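We prepared this page because many listeners write to us with the same questions before the Hutier tour. Please read it first, and write to us only if your answer is missing.

## Tickets and entry

**Who is playing?**
Hutier plays the full evening. The support act is Chamoun, a duo with cello and drum machine, and they start when the hall lights go down. Please do not come late for them, their set is short.

**How big is the hall in Rovetness?**
It holds 1,700 people. The floor is standing only. Seats are on the balcony and they are numbered.

**How many tickets can I buy?**
The limit is 3 for each order. If you need more, a second person must make the order.

**Can I return my ticket?**
Yes, until June 12, 2026. After this date you can still change the name on the ticket, but we cannot give the money back.

**Are children allowed?**
Children are welcome on the balcony together with an adult. We ask that they wear ear protection. We do not sell it at the door.

## The music

**Will they play the whole of "Sternov"?**
Yes. The album is played from the first song to the last, in the original order. After a pause there is a second part with older songs, and this part is different in each city.

**Is "Sternov" available on vinyl?**
The first pressing is sold out. A new one comes in August, as a double record with 2 songs which were not on the first edition. You can order it already in our shop.

**Will there be a live recording?**
The band records every concert for its own archive. It is not decided if something from it will be published.

**May I take photos?**
With a phone, yes, but without flash. For bigger cameras you need a press pass, and you must ask for it two weeks before the concert.

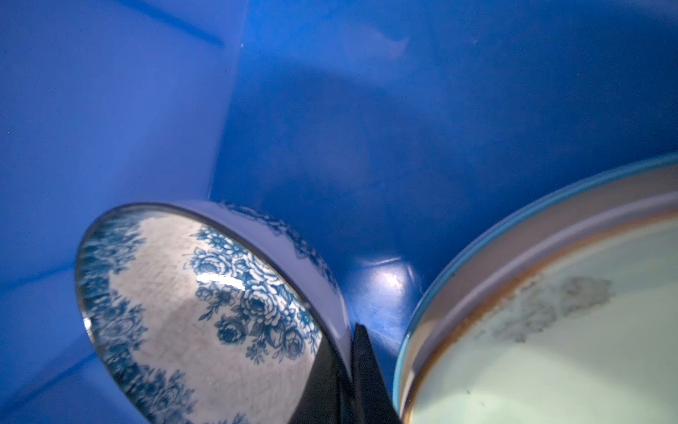
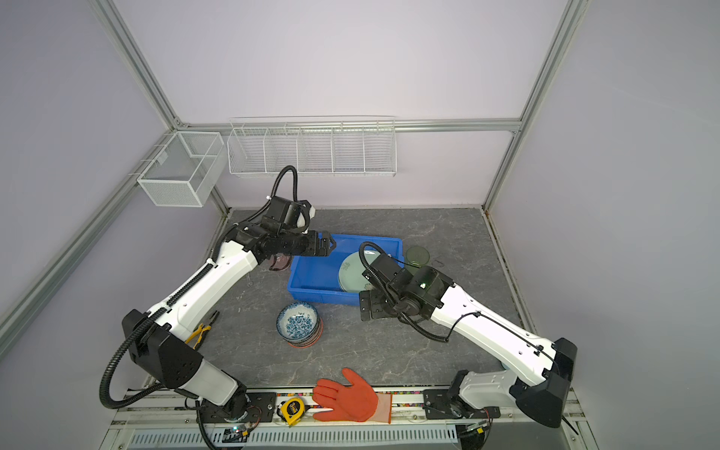
*First: inside a blue bin. Second: tabletop with two robot arms, wire baskets on the wall behind.*

**I did not receive my confirmation. What should I do?**
Please look in your spam folder. If it is not there, send us your order number and the e-mail address you used.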